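Cusholm Opens Its Vanity Table Workshop, a Friendly Evening for Anyone With Too Many Lipsticks

For immediate release

Cusholm, the neighborhood home-organizing studio, is pleased to announce that its Vanity Table Workshop opens for sign-ups this January, after a winter in which it seemed every second customer through the door wanted to talk about makeup drawers. The workshop runs for one evening, starts at 6 p.m., and costs $35 a person, with tea and a slice of something sweet thrown in.

The idea came from Laimutė Kuusk, who founded the studio and who will happily tell you that her own lipsticks spent years in the bottom of a handbag. "People come in a little embarrassed about how much they own, and then they tip it all out next to a stranger's collection and everybody relaxes," she said. "I love that part of the evening, I really do, and we never hurry it."

Guests bring whatever they have at home, the glossy black lipsticks and the pastel tubes and the little gold bottles, and spread it out on the marble-look tabletop before any sorting begins.

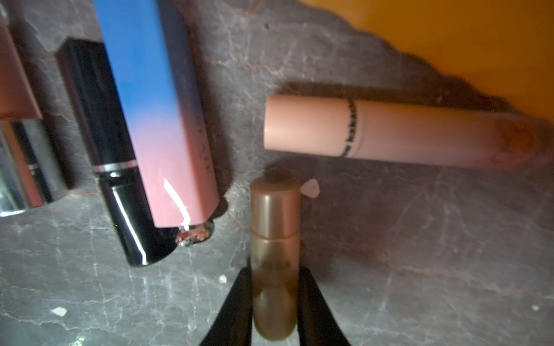 How the evening goes

Everything starts out loose on the table. Guests pick up one piece at a time, open it, and decide whether it is a daily favorite, a sometimes color, or something that has gone stiff and smells like crayons. Keepers go into a shallow yellow basin, where they can all be seen at once, and the rest waits on the tabletop until its owner has made up her (or his!) mind. Pens and eye pencils are welcome too, though they do better standing up in a canister.

Aivar Avotiņš, who leads the workshop, asks guests to put lipsticks in lying down on the first round. "You want to see the whole length of the thing, cap and all," he said. "Later on, at home, you can stand them up or line them up by color or do whatever pleases you." 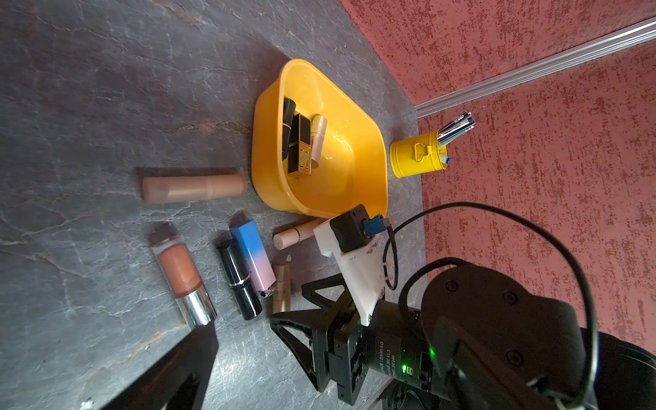
Do I need to bring my own basin or tray?
The studio supplies one for each guest to use during the evening, and you are welcome to bring the box or tray you use at home if you would like to try things out in it.

Groups are kept small so that there is elbow room at the table, and private evenings for friends or families can be arranged with a little notice. Places may be reserved at the Cusholm front desk or by telephone during opening hours.

Press contact: Mervin Ouellet, Cusholm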